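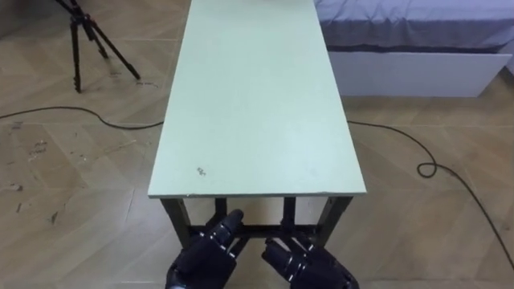
進捗報告 第2期:双腕ハンド機材の調達と予算について

提出先:Javar財団 助成課御中
作成:Molero生活動作研究室 Trinidad Sison
2025年8月14日(木)

一、今期の概要

前回の報告書で「調達はおおむね順調」と書いたのは私です。あの一文は二月の自分に返却したいと思います。現状を正直に申しますと、ハンド本体は左右とも稼働しており、遅れているのは本体以外のほぼすべてです。

課題は引き続き、人とロボットが向かい合って一つの家具を扱う動作です。ベッドのある部屋に細長いテーブルを置き、床は寄せ木のまま使っています。申請時には「家庭環境を忠実に再現」と書きましたが、床の擦り傷まで忠実になりました。原状回復費は計上しておりません。次年度は計上させてください。

二、支出と残額

消耗品費の残りは1353ユーロです。指先カバーの交換分をLovinus社に発注すると、ほぼ消えます。同社の見積書は丁寧な文面で、送料だけが丁寧ではありませんでした。まとめ買いによる割引を交渉中ですが、先方の返信は毎回たいへん礼儀正しく、金額は毎回同じです。

手首から先の保守契約はPlattner社と結ぶ予定でした。契約書の案では「通常の使用」が保証の対象とされており、家具を持つことが通常かどうかで二週間やりとりをしています。こちらの主張は「手なのだから持つ」です。法務担当にはもう少し長い文章にするよう言われました。

床の配線を覆うケーブルカバーは、申請時の予算表で「雑費」に入れたまま忘れていました。現在もケーブルは床を這っています。購入は今月中に、雑費の名に恥じない金額で行います。
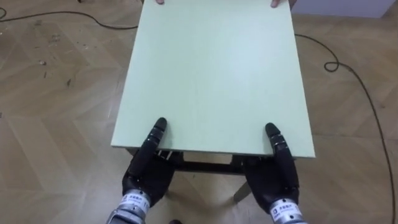 三、共同動作の試行と、そこから出た追加要望

手前の縁を黒いハンド二つが持ち、奥の縁を人が持つ、という分担で進めています。ハンドは長い指を天板の上面に当て、残りを下に回す持ち方です。この持ち方では指先に負担が集まるため、予備の指は当初計画の一組では足りず、二組を希望します。人間側の予備は申請いたしません。

また、試行のたびに奥側に一人が必要です。省力化の研究に人手が要るという点は、前回の審査でもご指摘をいただきました。お返しする言葉はまだ調達できていません。当面は研究室員の持ち回りとし、人件費の増額はお願いしない方針です。

四、次期の計画とお願い

・指先部品の予備二組を購入(消耗品費から支出、不足分は旅費から流用)
・Plattner社との保守契約の締結、または断念の判断
・力覚センサーの更新は次年度に先送り
・天板の替えを一枚確保

旅費からの流用には貴財団の事前承認が必要と承知しております。旅費が余っているのは、学会への投稿が不採択となったためです。査読結果の写しは、ご希望があればお送りします。流用申請書は別便で提出済みですので、今月末までにご回答をいただければ、Lovinus社の見積もりの有効期限に間に合います。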